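Arm stops short of the plate in our kitchen task
Gotusside Robotics Club help board

Yeshi Kahsay
Student project, entry due 18th January. The arm moves toy fruit from the light blue plate to the centre of the cutting board.
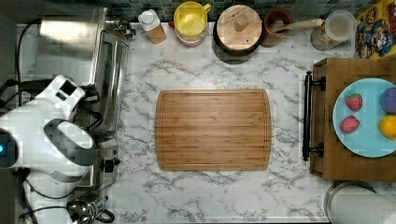 What fails
The lemon and the purple fruit transfer every time. On the strawberries the planner returns "no path" in almost 96 runs out of 100. Same speed, same grasp height. Collision margin is 4 cm.

Ratree Paisan
Your margin is too big. The tray has raised edges and the planner inflates them by 4 cm, and the strawberries are on the handle side. Set it to 2 cm for the tray only and leave the toaster oven and kettle as they are. We did this in Murov last January. Re-run the base calibration first.

Shiferaw
had the same error, reinstalled everything, went away

Yeshi Kahsay
Margin changed, paths now found. Calibration was 2 mm out as well.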